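I gave up my car keys for the month of November, and the first thing I learned is that I have strong feelings about bus seats.

Let me back up. My town, Umali, is the kind of place where people apologize to you if they see you walking. They pull over. They roll down the window and ask if everything's all right. I've lived here long enough to have done it myself (more than once, to the same poor man, who just likes walking). So when I told my editor I wanted to write about getting everywhere by bus for a month, she laughed for a good long while and then asked how I planned to buy groceries.

Fair question! I'll get to the groceries.

## The 7 a.m. people

We have three bus lines here. The one I ended up living on is the 382, a long wandering loop that starts by the old Potex warehouse, goes past the high school, crosses the river, and then takes the strangest detour through a neighborhood called Diven before it finally remembers it's supposed to be going downtown. By car the trip is short enough that your coffee is still too hot to drink when you get there. By bus you can finish the coffee, regret the coffee, and start thinking hard about where the nearest restroom might be.

On Mon 1 November I stood at my stop in the dark with a thermos, a paperback, and far too many layers on. I'd expected to be alone. I was fifth in line. Everybody knew everybody, and everybody knew I was new, and the woman in front of me turned around and told me very kindly that I was standing where the puddle goes. I looked down. There was no puddle. "There will be," she said.

It rained on Wednesday, and she was right about the puddle.

What I hadn't understood, after all those years of driving past that stop, is that the morning bus is a room. It has regulars. It has good seats and bad seats, and the good ones have owners, even though nobody would ever say so out loud. I took somebody's spot that first morning and felt it the way you feel a draft. He got on at the next stop, looked at me, looked at the seat, and went and stood by the back door with enormous dignity. On day two I sat somewhere else and he gave me a nod I'm still proud of.
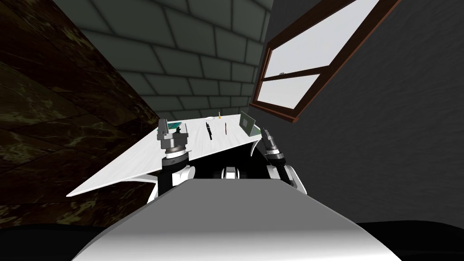 *Dark marble, gray-green brick, and a white tabletop at a tilt.*

## Waiting is a skill

I am bad at waiting. I read the backs of things. I check my phone, put it away, and take it out again before my hand is even fully in the pocket. For the first week I timed my walks so I'd reach the stop at the last possible second, which worked beautifully until the morning the bus came early and I chased it for a block in dress shoes, waving a banana.

After that I started leaving the house sooner, and something in me loosened up a bit. I got to know the bakery across the road, which turns its lights on in stages, back to front. I got to know a cat. I found out that the big maple on the corner drops nearly all its leaves in a couple of days, like it's been holding them in. I must have driven under that tree a thousand times and I couldn't have told you what kind it was.

I don't want to get too dreamy about it, though. There were evenings when I stood in sideways rain outside the Akasa shopping center, where the shelter has a roof and no walls, and I'd have traded a kidney for my terrible old hatchback. The last bus home leaves before most movies end. Sundays are basically a rumor. I missed a dinner with friends completely, and I was late to another one by so much that they'd saved me a plate with foil on it, which made me feel like a teenager.

And I was doing this for fun! I had a car sitting in the driveway the entire time. A lot of the people I rode with didn't, and you hear it in how they talk about the schedule. They know it cold. They'll tell you which transfer you can make if you run, and which driver will hold the door. When there was talk of trimming the 382 back to skip Diven altogether, it went around the bus like news of an illness.

## About those groceries

Okay. Groceries. My first trip was a disaster, and it was a disaster because I shopped like a person with a trunk. I bought potatoes. I bought a gallon of milk and a pumpkin (it was on sale, it was cute, I have no defense). By the time I got to the stop the bag handles had cut into my fingers, and by the time I got home one of the bags had given up and I was carrying the pumpkin on my hip like a baby.

By the second week I had a system — backpack for the heavy stuff, one tote for anything that bruises, and no more than what I'd eat in the next few days. I went more often and bought less. My fridge looked sort of bare and I threw out almost nothing, which I can't say for any other month of my adult life. I also stopped buying seltzer by the case. I miss it. I won't lie to you.

I kept track of the money, too. Driving normally costs me a good deal more than I like to admit, what with gas, insurance, and the parking garage downtown that charges as though it were a hotel. I still had to pay the insurance, so it wasn't a clean comparison, but even so I came out $199 ahead at the end of the month. I spent a chunk of that on better socks.

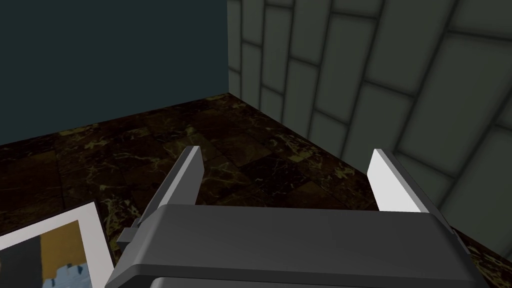
Marisol wrote to me after I mentioned all this online, and she wasn't having my math: "You saved money because you only tried it for a month. I've paid in hours for years. Put a price on getting home after the kids are asleep, and then tell me who's ahead."

I've thought about that message a lot. I don't have a comeback, and I don't think there should be one. A trip that takes me a cheerful hour with a paperback is the same hour somebody else needed for supper and homework, and I got to hop off the experiment whenever I pleased.

What would help is pretty boring, as it happens. When I asked the people around me what they'd change, I braced for something grand, and mostly they wanted the bus to come more often and to keep running later. One man wanted a bench. A high school kid wanted the heater turned down, and the lady across from him, wrapped in a scarf up to her eyes, said over her dead body. Someone wanted the Akasa shelter to have walls, and I seconded that with my whole heart.

## The last ride

On my final morning I got to the stop early and stood well clear of the puddle. There was a new person there, a young guy with a suit jacket over his arm, and he'd planted himself right in the spot. I waited to see if somebody else would say something. They all looked at me.

So I told him. He looked down at the dry pavement, then up at me with real concern, and shuffled over two steps to be polite.

I've got the keys back now. I drive to the big grocery store, and on Sundays, and whenever it's late. But I've kept the bus for mornings, most of them anyway, and I've got a seat on the left side, one row up from the back door, where the heater doesn't quite reach. If you get on before me, feel free to take it. I'll just go stand by the door for a while.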